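To: members list
Date: 2026-06-22
Subject: Re: Cabin baggage rule at Clomport – notice to member carriers

Dear members,

The secretariat thanks the Venine office for its message, quoted in part below, and replies to the whole list as the matter concerns every carrier using the regional terminal at Clomport.

> Our ground staff were told in February that the limit on a second
> cabin item would be applied at the gate. Passengers connecting from
> Nazari are now being stopped at security instead, and 29 of them
> missed their onward flight in a single month. Could the secretariat
> confirm which point of control is correct, and who pays for
> rebooking?

The point of control is the gate. The airport operator has confirmed in writing that security staff have no instruction to measure or weigh cabin items, and that the practice described will stop. Members who see it continue should report the flight number and the time to the secretariat within 2 working days.

On rebooking, the position is less settled. Section 23 of the terminal agreement places the cost on the party that caused the delay, but the operator takes the view that a passenger who arrives with an oversized item has caused it. The secretariat does not share this view – the section speaks of parties to the agreement, and passengers are not parties. A joint reading has been requested from the legal working group.

Until then, carriers are asked to rebook affected passengers on the next available flight and to keep all receipts. Of the 497 claims now on file, many lack a boarding pass copy and cannot be processed. Cledow Handling has agreed to accept scanned copies.

The standard wording for passenger notices is unchanged. Soft items such as clothing and towels may be carried inside the one permitted bag but do not count as a separate allowance.

For the secretariat,
Member Services

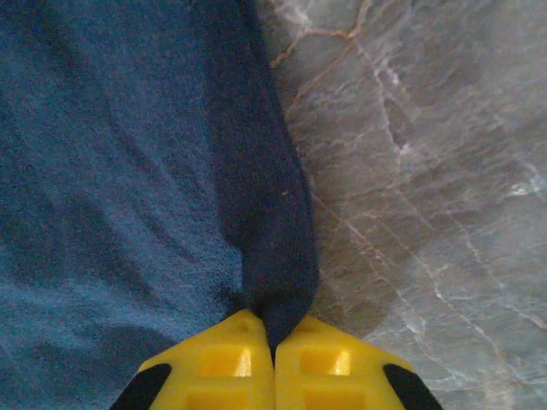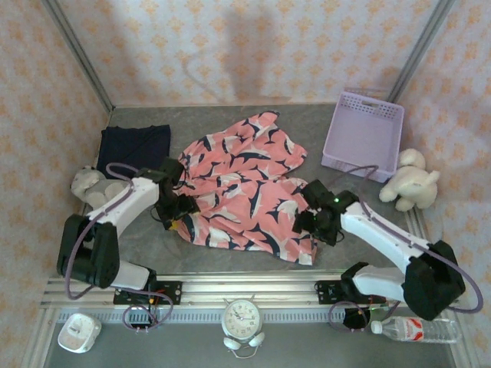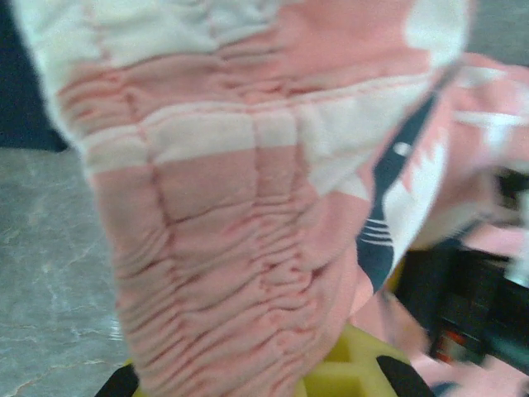

Fabric items, blue and pink.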